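4. 公開日の展示準備と実演

この章では、手持ちグリッパーを来場者に操作してもらう公開日の準備、実演、片付けの手順を説明します。機器の組み立ては第2章、校正は第3章を参照してください。

4.1 担当と配置

ブララウ(Bralau)会場では実演台を二つ使います。台Aの担当はJabari Kariuki、台Bの担当はYeshi Admasuです。受付と誘導はAsger Overgaardが行います。機器の不具合はPoul Thygesenに連絡してください。担当者が席を離れるときは、グリッパーを台の中央に置かず、必ず保管ケースに戻します。

4.2 開場前の準備

開場30分前までに次の作業を終えてください。

1. 天板を乾いた布で拭きます。溶剤は使用しません。擦り跡が残っていても実演に支障はありません。
2. 台の脚のロックを確認し、天板を手で軽く押してがたつきがないことを確かめます。
3. グリッパーをケースから取り出し、指先の固定ねじに緩みがないか見ます。緩んでいる場合は付属の六角レンチで締めます。
4. 指を全開、全閉の順に5回動かします。途中で引っかかる場合は使用を中止し、予備機に交換します。
5. 記録用端末を起動し、イベント名に「Stekmont」を選びます。前回の名前が残っていることがあるので、必ず選び直してください。
6. 試験記録を一本取り、再生できることを確認します。確認後、試験記録は削除します。

注記:端末の空き容量は開場前に控えておきます。前回の公開日では二台合わせて2,938件の記録があり、そのうち1,693件が台Aのものでした。午後に台Aの保存が遅くなったため、今回は昼休みに一度データを移します。

4.3 来場者への説明

説明は実演の前に済ませます。話す内容は次のとおりです。

1. 参加は任意で、途中でやめてもよいこと。
2. 記録されるのは手元の映像と指の開き幅であること。音声は記録しません。
3. 指の間に自分の手や髪を入れないこと。
4. 落とした物は担当者が拾うこと。

小学生以下の来場者は、保護者が隣に付いている場合に限り操作できます。団体の場合は一つの台に三人まで案内し、残りの人には待機線の後ろで見てもらいます。

4.4 実演の手順

1. 来場者に椅子を勧め、高さを調整します。肘が天板より少し上に来る高さが目安です。
2. グリッパーを手渡します。来場者が握りを確かめるまで、担当者は本体の底を支えてください。
3. 何も挟まない状態で、指をゆっくり開閉してもらいます。
4. 記録を開始します。端末の表示が緑に変わるまで待ちます。
5. 課題用の物品を一つ天板に置き、指定の位置まで動かしてもらいます。 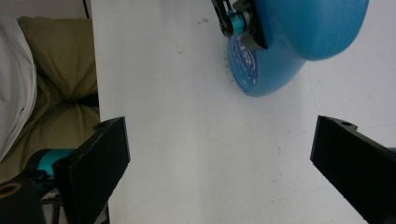

6. 物品を放したら、指を開いたまま二秒静止してもらいます。静止が短いと記録の終わりが正しく判定されません。
7. 記録を停止し、端末で結果を来場者と一緒に見ます。
8. 次の人に替わる前に、握りの部分を拭きます。

注意:指先を天板に強く押し当てないでください。樹脂の指は縁から欠けることがあります。欠けた指は研磨して使わず、両側とも交換します。

注意:二台のグリッパーを同じ台で使う場合は、片方を動かしている間、もう片方を静止させてください。指同士がぶつかると校正がずれます。

4.5 よくある問題

表示が緑に変わらない
ケーブルを一度抜き、差し直します。それでも変わらない場合は端末を再起動します。再起動中は手順3の開閉練習を続けてもらって構いません。

映像が白く飛ぶ
天板への照明の映り込みが原因です。照明の向きを変えるか、台を少し回します。露出の設定は変更しないでください。

物品をうまくつかめない
指を開く幅が足りない場合がほとんどです。一度全開にしてから近づけるように伝えます。担当者が来場者の手に触れて直すことは避け、必要なら自分で一度やって見せます。

4.6 終了後の片付け

1. 記録をすべて保存用ドライブに移し、件数が端末の表示と一致することを確認します。
2. グリッパーの電源を切り、指を半開きにしてケースに入れます。全閉のまま長く置くとばねに負担がかかります。
3. ケーブルは束ねて、ケースのふた側のポケットに入れます。
4. 欠けや緩みがあった機器には赤い札を付け、点検表に台の記号と症状を書きます。
5. 点検表をKaj Nørgaardに渡します。不在の場合は受付の棚に入れてください。

公開日は8月20日です。機材はその前日の午後にグラード(Gullard)の倉庫から搬入します。搬出の時刻は受付の掲示で確認してください。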